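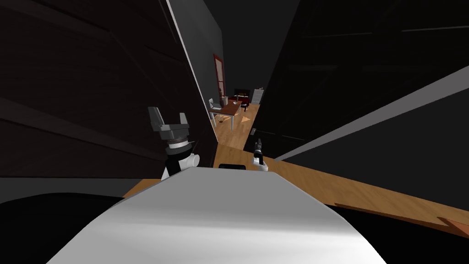 Simulated view: two grippers, one near and one farther off, with a dark wood panel on the left.

Plurkness Drivers' Letter, November

Flat batteries again

Quick one this month, I'm typing between jobs. Four members have written in with dead batteries already and it's not even properly cold yet. Same story every time. Car sat for a couple weeks, turned the key, click click click. So, batteries. Everything else got bumped, sorry to Loan Hoàng, whose piece on roof racks will run next time.

First thing – look at the age. There's a date sticker or a stamp on the case, sometimes on the side where you can't see it without a mirror. Five years old and cranking slow? I'd just replace it. Ridwan Goh kept his going for nine and will tell you all about it, but Ridwan drives an hour each way to work and parks in a heated garage.

Second thing, the terminals. White or green crust means a bad connection, and a bad connection looks exactly like a bad battery. Negative cable off first, then positive. Baking soda and warm water, old toothbrush, rinse, dry, positive back on, then negative. Snug, not gorilla tight. Gloves and glasses please. Had a message from Catinca Mihăilă who had a new battery in her cart, cleaned the clamps while she was waiting, and has been starting fine ever since. Saved herself close to 200 dollars.

Reading the meter

Any cheap multimeter will do. Let the car sit overnight, then measure across the posts before you open anything. 12.6 volts is a full charge. 12.4 is okay-ish. Down near 12.0 it wants a charger, tonight, not on the weekend. With the engine running you want to see somewhere in the high 13s to mid 14s. If it just sits at 12 and drops, leave the battery alone and get the alternator looked at. Some newer cars play games with charging voltage so check the manual befor you panic.

Most of the chain stores will load test for free. Ask for a printout. Keep it in the glovebox, compare next year.

Also – dash cams. If yours is wired to stay on while parked, that's your drain, probly. Imtiaz Marikar pulled the fuse on his and the trouble stopped. Other usual suspects: trunk light, phone charger in an always-live socket, a key fob hung on the hook right next to the car.

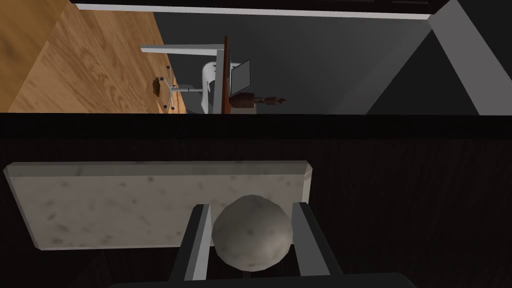
Buying a new one

Match the group size on the old label. Match the type too – if the car came with AGM, put AGM back in. Cold cranking amps: go by the manual. My truck asks for 800 and that's what it gets. Bigger number won't hurt anything, but no need to pay extra for it. Some cars need the new battery registered with a scan tool, so ask before you leave the store with it under your arm.

Bring the old one back for the core refund.

Jump packs

Karthik Navaratnam has offered to lend out the club's 2 packs over the winter. One is rated up to 2000 peak amps, the other is smaller and fine for a compact. Email him, first come first served, bring it back CHARGED. Last year one came home flat, with no clamps in the bag.

Next letter: Loan on roof racks, plus whatever you send me. Tire questions especially. Short is good.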